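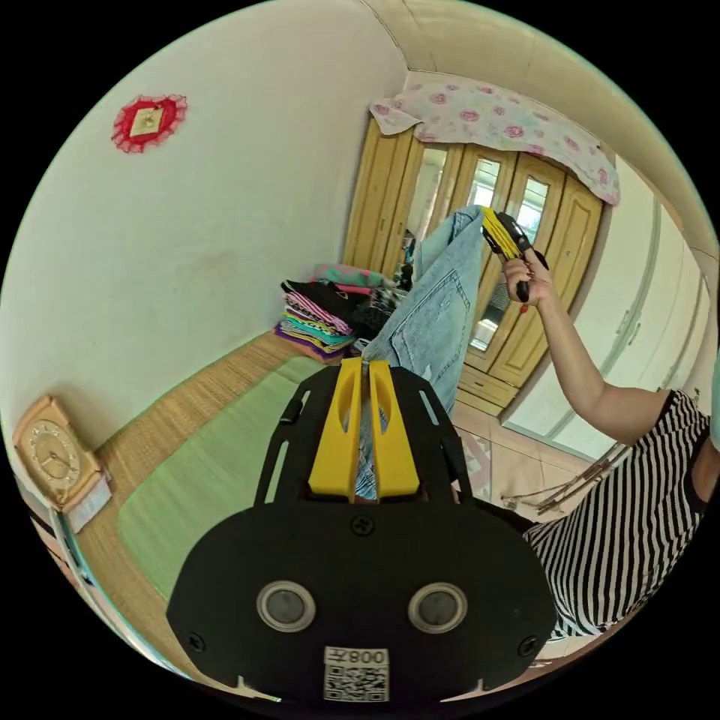

Light blue denim jeans, bedroom 2.

PRE-LISTING WALK-THROUGH: MOLWOOD, UNIT 5
Checked by Edin Leka, Jun 26, 2018
Marks: OK / FIX / NOT CONVINCED

Front door and lock – OK
Deadbolt throws cleanly. The listing draft says "high-security entry." It is a deadbolt.

Smoke alarms – FIX
Upstairs alarm sounded on test. The downstairs one chirped once and quit. Seller says it has a new battery. Then it needs a new alarm.

Stair rail – FIX
Moves at the top bracket. Tivar quoted $300 to reset it, and I would take that over the tube of glue I was shown. No open house until it's done.

Kitchen outlets – NOT CONVINCED
The one by the sink doesn't trip when I press the test button. Seller's cousin "looked at it." I'd like to see paper from a licensed electrician.

Water heater – NOT CONVINCED
Described as nearly new. The plate is too worn to read and there is no receipt. Take "nearly new" out of the listing or find the receipt.

Bathroom fan – OK
Loud, but it pulls.

Bedroom 2, window – FIX
Opens a hand's width and sticks. If we are calling this a bedroom, the window has to open all the way. Paint is the likely cause. Nel can free it when they come for the trim.

Bedroom 2, closet – OK
Rod and shelf hold. Personal clothing to be packed before showings.

Basement wall – NOT CONVINCED
Fresh white paint on one wall only, the one facing the downspout. I was told it was "for brightness." Zurum wants $500 for a moisture report. Get the report before a buyer's inspector does.

Deck – FIX
2 loose boards near the steps. Screw down, then check the rest of that run.

Parking space – OK
Fits a midsize car. The draft says "oversized." Please delete.

Re-check in July, with the electrician's paperwork and the basement report in hand. Items marked FIX stay open until I have tested them myself – texts saying "all done" don't count.

E. Leka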